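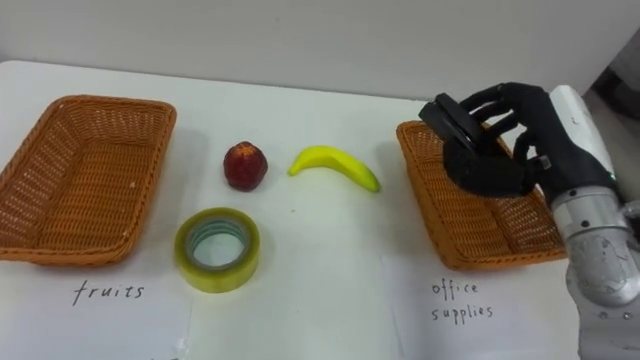

Sorting task, right arm: baskets labeled "fruits" and "office supplies."

Call for participants: Bumusel student manipulation project

The Bumusel project is looking for students to join the spring build and test group. The work covers tabletop sorting with an arm and a multi-fingered hand, under operator control and under learned policies. Meetings are held in the Sarorgate workshop, second floor, rear entrance. Four places are open.

Background

Bumusel is a student project supervised by Henk Wouters. Lab sessions are run by Wim Van Leeuwen. The current task is category sorting: the operator or the policy picks an object from the table and releases it into the basket that matches a handwritten label. The item set is made up of ordinary household and desk items, such as a banana or a roll of clear packing tape. Labels are written by hand and can be swapped between baskets from one trial to the next. A policy that has only memorized "tape goes right" fails as soon as the labels change sides.

The log holds 527 accepted episodes. Most of them are operator-controlled. The group now needs more operators, cleaner annotation, and a working evaluation script before the entry for the Flarby student contest is frozen in April.

Open places

Operator (2 places). You control the arm and hand through recorded trials, reset the table between trials, and mark each trial as accepted or rejected. New operators complete 3 supervised sessions before their data is added to the log. Steady hands help less than patience with resets.

Annotation and evaluation (1 place). You write and maintain the script that scores a trial from the recorded video and joint data. Items scored: correct object, correct basket, drops, time from first contact to release. You also check operator marks against the video and settle disagreements with the session lead.

Hand maintenance (1 place). You inspect finger joints and fasteners before each session, replace worn fingertip pads, and keep the fault sheet up to date. Recurring faults at present: slow return of the index finger, and slip on smooth flat objects when the thumb closes late. Spare parts are ordered through Timmermans; allow time for delivery when planning repairs.

Requirements

Enrollment in any technical program, any year. For the evaluation place, working knowledge of Python and basic statistics. For the maintenance place, experience with small hand tools and the ability to read an exploded drawing. No prior robot experience is required for the operator places. All participants complete the workshop safety briefing before entering the arm's work area.

Time and credit

Two sessions per week, evenings, starting at 6:30 p.m. One longer session is held on a Sunday before the contest freeze and all participants are expected to attend. The project can be taken for 3 credits or without credit. Participants taking credit hand in a short technical report covering their own part of the work. The places are unpaid.

Session rules

Operators work in pairs, one at the controls and one at the stop button. Hair tied back, no loose sleeves, no lanyards. Nobody reaches over the table while the arm is enabled. Food used as test items is not eaten afterward. Trials with a wrong release are kept in the log and marked as such; do not delete them.

How to apply

Leave one page at the Sarorgate front desk, addressed to Wim Van Leeuwen. State which place you are applying for, which evenings you are free, and one thing you have built, repaired, or debugged, with enough detail that we can ask about it. Applicants for the evaluation place should attach a short code sample with comments. Selected applicants are invited to sit in on a session before confirming. Questions about credit go to Henk Wouters.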